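Product review: Paston quilted bedspread, peony print
Reviewed for the Radero household textiles program by Tobiloba Jibrin

The Paston bedspread was assessed as a daily cover and as a surface for folding and sorting laundry. The sample was supplied by Floltora and laundered at 90-minute cycles throughout the trial.

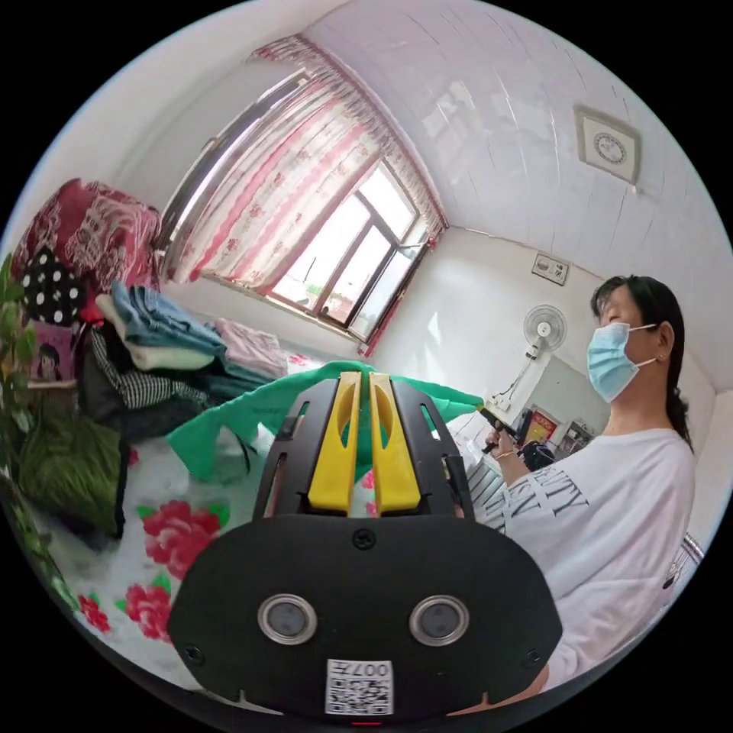
Colour retention was the first criterion. The reds and greens were compared with an unwashed swatch in March and no fading was recorded. A large print can make sorting harder, yet the light blue denim piled at the back of the bed remains easy to pick out against the roses and leaves. 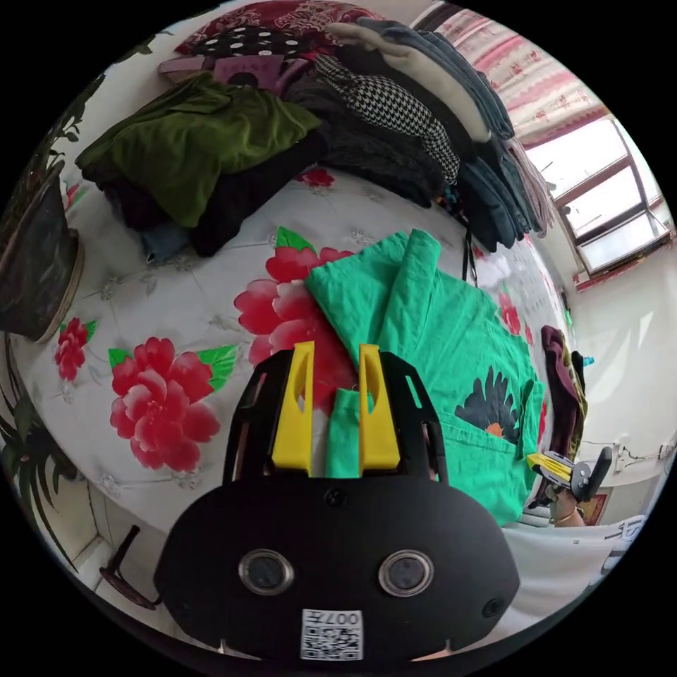
Page last changed: March, by T. Jibrin

The quilting lies flat enough for a shirt to be spread and folded, and a mint-green garment does not disappear among the peonies. Edge stitching was sound. Drying was slow, and the care label is too small. Recommended, at $70, for households that fold on the bed.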